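Materials for Interiors, Unit 5: Glazes and Glazed Ware
Handout prepared by Oda Bakke

5.1 What a glaze is

A glaze is a thin layer of glass fused to a clay body. It has three working parts: silica, which forms the glass; a flux, which lowers the melting point; and alumina, which stiffens the melt so that it does not run off a vertical face. Color comes from metal oxides. Iron gives tans and browns, copper gives greens, and cobalt gives blue.

5.2 Fit

Body and glaze both shrink as the kiln cools. If the glaze shrinks more, it ends up in tension and crazes, leaving a network of fine cracks. If it shrinks much less, it is in strong compression and may flake at edges and rims (shivering). Slight compression is the aim. Crazing can appear long after firing when a porous body takes up moisture and swells.

5.3 Where decoration sits

Underglaze: color applied to the body and covered by clear glaze. Well protected.
In-glaze: color applied to the glaze and fired hot enough to sink in.
Overglaze: color fused on top at a lower temperature. The range of hues is wide, reds in particular, but wear resistance is lower.

The layer cannot be read reliably by eye. Tilt the piece under a lamp and look for a change in gloss at the edge of the color – a step suggests overglaze. Record the result as provisional.

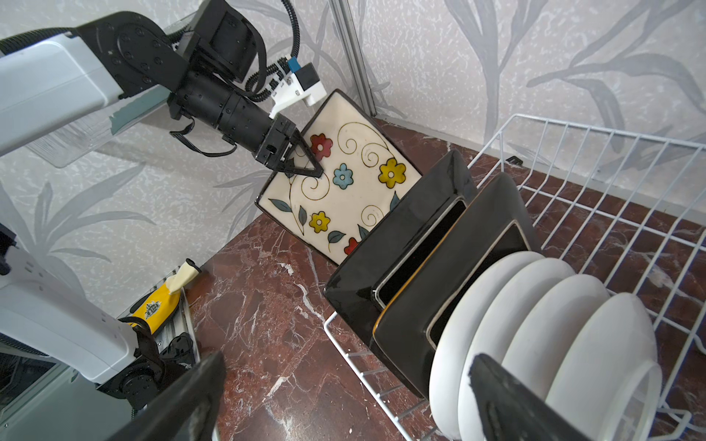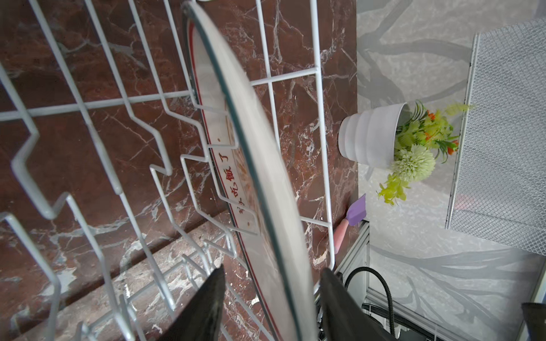 5.4 Rims and edges

Glaze thins over a sharp edge as it melts, so the body may show through as a darker line. Potters call this breaking. A dark rim may equally be a separate band of color put on by brush or on a wheel. The dark brown rim on the square cream-colored plate could be either, and the entry for such a piece should say "dark rim, origin not determined". Two bands of different colors, as on the round plate with red characters, point to applied decoration.

5.5 Exercise

Use the Prorkville tile set, samples 16 and 39. For each, note the body color at an unglazed spot, any crazing, and the likely position of the decoration. Two paragraphs per sample are enough. Hand in by 11th August. The Bevon samples are reserved for Unit 6 – leave them in the drawer.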